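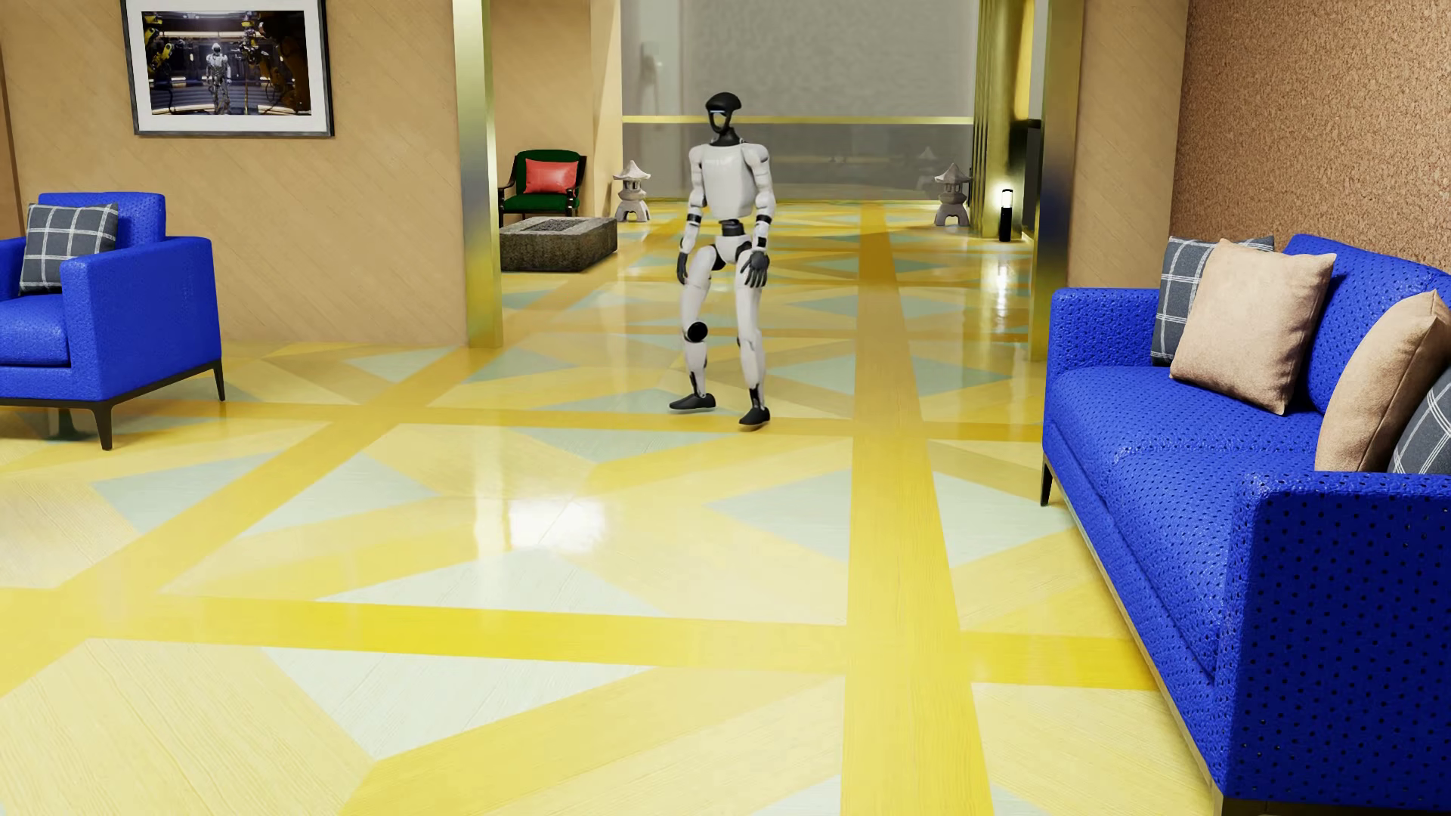

I have started walking to places again, and I'd like to make the case for it, although I know how annoying people are when they take up walking.

My office is 40 minutes from my apartment on foot. By bus it's 18 if the bus shows up, and in February it mostly didn't. So one morning I gave up, pulled my hood over my hat and set off, grumbling the whole way down Viltora Street. By the time I got to work I'd stopped grumbling (my ears hurt, but that's a separate matter). I did it again the next day, and then I just sort of kept going!

What I want to argue is that a walk you have to take beats a walk you take for your health. I've tried the second kind. I bought the shoes, I downloaded the app that buzzes at you, and I lasted maybe two weeks, because going in a circle and ending up back at my own front door made me feel like a hamster. Give me an errand, though, a library book or a loaf of bread from Bermúdez, and I'm perfectly happy. I'll even take the long way past the school.

My friend Duván Restrepo thinks this is nonsense. He says exercise is exercise and my knees can't tell if I'm buying bread. Fine, maybe they can't. But he drives to the gym, walks on a belt there facing a wall, and drives home, and I've never once heard him mention something he saw on the way.

I do think cities could help us out a little. The light at our big crossing gives you just enough time to reach the middle and panic. There's no bench between the pharmacy and the park, and my mother, who would love to walk to my place, needs to sit down at least once. Put in two benches and fix the light, and I bet she'd be over here every afternoon, telling me my kitchen needs painting.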